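Grasp height from one fixed view: notes on the last round

7 January 2019

I have put off writing this up because the result is smaller than I wanted. It does hold, though, so I am posting it before I change the setup again.

The question was whether a grasp policy trained on one fixed camera can place the fingers at the right height over thin objects. Sideways position was already fine. Height was the weak part, and most of our failures on low objects were the fingers closing a little above the part they were meant to hold.

The baseline, which we call Sopacua, predicts the full gripper pose at every step. The new variant is Zarkach. It predicts the same pose, plus a separate scalar for the distance between the fingertips and the surface under them. The scalar has its own loss and its own small head. At run time it overrides the pose height only in the last part of the descent. Gilang Ngau wrote the first version of the head and I rewrote the blending, so blame for the blending goes to me.

Training data was 287 demonstrations, all by hand guiding, most of them collected in September. Yoga Raju relabeled the contact moments after we found that the automatic labels lagged the finger closure by a few steps. That relabeling helped both variants. Any comparison with numbers from my older posts is therefore void - please don't make one.

On the held-out layouts Zarkach missed low on 3 trials and the baseline on 8, same layouts, same start poses. Misses to the side did not change. I would not read much into a gap that size, but the direction agreed across all three training seeds, and the height traces are visibly smoother near the end.

Two things did not work. Feeding the scalar back as an input made the arm hover. Training the scalar head alone on a frozen encoder gave nothing useful, which suggests the encoder does not keep much height information unless it is pushed to.

The layouts use a cloth with colored panels and thick black lines. Long flat toys, shovels mostly, are the hard class, as the handle sits close to the surface.

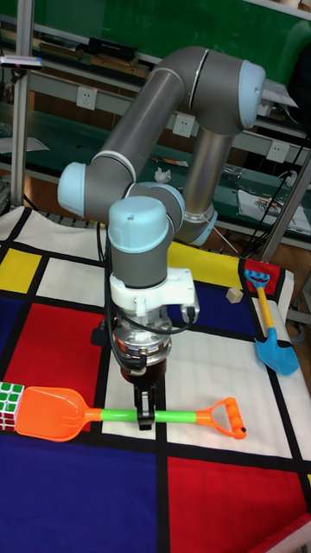
Why not just measure the height with a depth sensor?
Depth near the fingers is poor in our setup at exactly the moment it matters, when the gripper blocks the view of the contact point. A learned estimate can use the frames from earlier in the descent, and the policy already keeps those.

Next is a second cloth with no pattern at all. I suspect the black lines give the scalar head an easy cue, and if the gap closes on plain cloth then the method is doing less than the numbers say. The blending code is in the Grarka branch, undocumented for now. Config files will follow when I have removed the hard-coded paths.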